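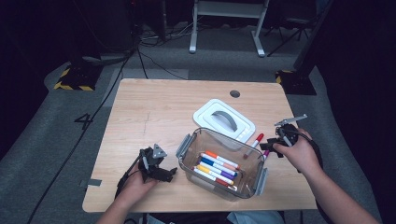
Print this entry | E-mail this entry

2024-08-13, bench notes

Okay, so the marker packing runs! Kenneth Cabrera and I traded off on station 4, and my wrists are telling me all about it. We're up to 601 episodes now, against the 1,266 that Plukarier wants before they let the arms loose on their packing line. Long way to go, but the grips feel less clumsy than they did in January.

Things to fix: caps catch on the finger pads if I come in too flat. Steeper is better. Kenneth comes in from the side and swears by it (we should probably agree on one way).
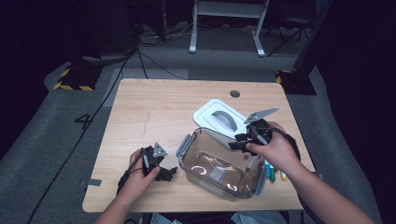
I also had a good talk with Dindo Lacson, who packs kits over at Plukarier. The plan is that the arms take the filling and his crew moves to checking and odd orders. He likes the idea of less reaching, but he wants to know who clears a jam at night, and whether checking pays the same. I had no answer on either one and told him so. Sent both questions on to Vondeck.

Tomorrow: 20 more each before lunch, then swap. New finger pads if they're in.

Last updated 2 hours ago
Contact the bench | © Catacutan Workshop | Back to top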